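4.3 Setting up the dish-shelving task

Dish shelving is the chore used in this guide to judge whether a two-arm Daluder cell is ready for household work. In its current release it is not ready without an attendant.

1. Place the white perforated platform on the bench, within reach of both arms.
2. Check that all four legs rest on the wood.
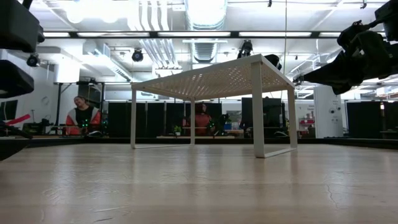 3. Log in to Ekier and load task 111.
4. Set the grip force to 2. Higher settings push small dishes away before the fingers close.

CAUTION: Keep hands off the bench while either arm is powered.

5. Set out the square dishes, the teardrop dishes and the wavy-edged bowls. Leave a finger's width between pieces where possible.

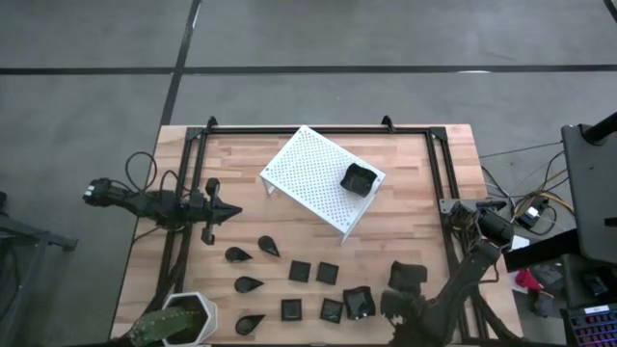

6. Press Start. The attendant stays at the stop button for the full run.

Note: In the June trials, run by Thitima Onsri, the cell shelved 1,346 of 2,000 pieces unaided. Most misses were dishes that touched a neighbor. Stacking and wet dishes are not supported.

7. Log each miss by dish type. Send logs to Chidubem Okonkwo.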